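Carkidley League Manager: Set-up Guide
Section 7. Tie-break rules, split tables and unfinished seasons
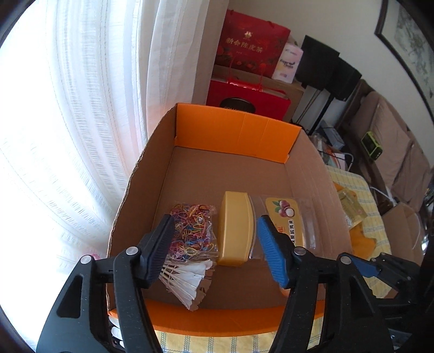

7.1 Before you start

You need administrator rights for the competition. Club secretaries and referees can view the rules in this section but cannot change them.

Text in this section applies to release 129 and later. In earlier releases the tie-break list is fixed and step 3 of 7.2 is not available.

Last revised 04/08/2021.

7.2 Setting the tie-break order

1. Open Competition > Rules > Table order.

2. Select the division. Rules are held per division and are not copied to other divisions unless you choose Apply to all.

3. Drag the criteria into the order required by your competition handbook. The default order is points, goal difference, goals scored, head-to-head points, head-to-head goal difference.

4. For each head-to-head criterion, choose All meetings or League meetings only. Cup ties are excluded in both cases.

5. Choose a final criterion. The options are Drawing of lots, Deciding match and Shared position.

6. Press Save, then Recalculate.

Note: Recalculate affects the current season only. Archived tables keep the rules that were in force when they were closed.

Caution: Do not change the tie-break order after the first result has been entered unless your competition rules allow it. The change is written to the audit log and shown to all member clubs.

7.3 Splitting a division

A division can be split into an upper and a lower group after a set number of rounds. The number of clubs must be even.

1. Open Competition > Format and tick Split after round.

2. Enter the round number. The split takes place when every fixture up to and including that round has the status Final, Awarded or Void.

3. Under Carry forward, choose Full points, Half points or None. If you choose Half points, set the rounding to Up, Down or Keep halves.

4. Press Preview. Check the two groups against the published table.

5. Press Confirm split.

Once a split is confirmed, a club in the lower group cannot finish above a club in the upper group, whatever its points total. If your competition does not work in this way, tick Merge tables at end of season.

Postponed fixtures are the most common cause of a split that does not run. Filter the fixture list by Status: Postponed. The Ollby Sunday Division template comes with a split after round 18; remove it if you are using that template for its squad rules only.

7.4 Closing a season early

Use this procedure when the remaining fixtures will not be played.

1. Export a full backup (see Section 3).

2. Open Competition > Season > Close early.

3. Select a method:

Current table. Positions stand as they are.
Points per game. Total points are divided by matches played, to three decimal places.
Void. No positions are recorded. Player registrations and disciplinary records are kept.

4. If you selected Points per game, enter the minimum number of matches. Clubs below the minimum are listed separately and must be placed by hand.

5. Enter the date of the decision and attach the minutes as a PDF.

6. Press Close season. You will be asked for your password.

Caution: A closed season can be reopened once only, within 62 days. After that, contact Taheri support and quote the competition number.

7.5 Messages

Error 600: Two or more clubs cannot be separated and no final criterion is set. Go back to 7.2, step 5.

Error 604: Uneven groups. The division has an odd number of clubs, often following a withdrawal. See 5.9, Withdrawn clubs.

Warning 611: Matches played differ by more than three. The table can be closed, but Points per game is advised.

7.6 Limits

A single competition file holds up to 3,005 fixtures, including void fixtures. Competitions imported from Hevcombe Fixtures count replayed matches twice until the duplicates are removed under Tools > Clean import. Run this before the October registration window opens, as it locks the player list while it is working.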